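Stories > Short fiction > Work

Search stories Type a word Go

The Green Shirts

Tülin Yaman had folded shirts at Pladum for so long that her hands did it also in sleep. Her husband used to complain that she folded the blanket over him.

In February the director, Milan Mertens, called everybody to the canteen. He said that two arms would come for the folding table, and that nobody would lose a place. Then he ate a biscuit and went back upstairs.

"He did not say nobody would lose a table," said Efthymia.

The arms were blue and smaller than Tülin had feared. She was asked to teach them, since her folds were the best. For each fold she had to hold two handles and move them slowly, and the arms copied her. Lefteris, the young engineer, wanted 200 folds from her. After that he wanted 400.

"Do they learn what I do, or what I mean?" she asked him.

"What you do," said Lefteris. "So please don't scratch your nose."

She began to notice her own work. She had never known that she took the right sleeve first. She had never known that she pressed the collar with one finger, softly, as her mother pressed dough.

One evening Lefteris let go of everything and the arms worked alone. Tülin stood by the table with her coat already on.

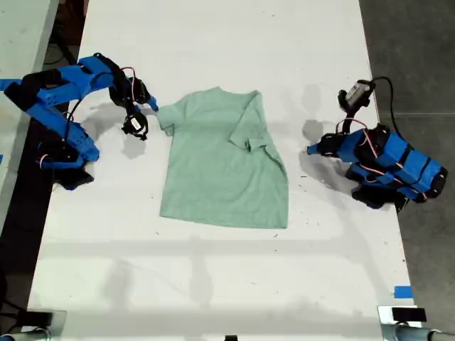 Right sleeve in, left sleeve still to go.

"It starts with the right," she said.

"It starts like you," said Lefteris.

She waited for the left sleeve. She waited so long that she missed the bus to Kerkstead, and her fingers moved a little inside her pockets.

In the morning she had a chair, a screen and a new badge. Efthymia came by at ten with two coffees and looked at the badge for a while.

"Supervisor," she read. "Of whom?"

Tülin moved her bag so that Efthymia could sit down.

More stories
The Last Baker of Goltmont
Night Ferry
What Panagiotis Kept
A Key for Mrs Demirtaş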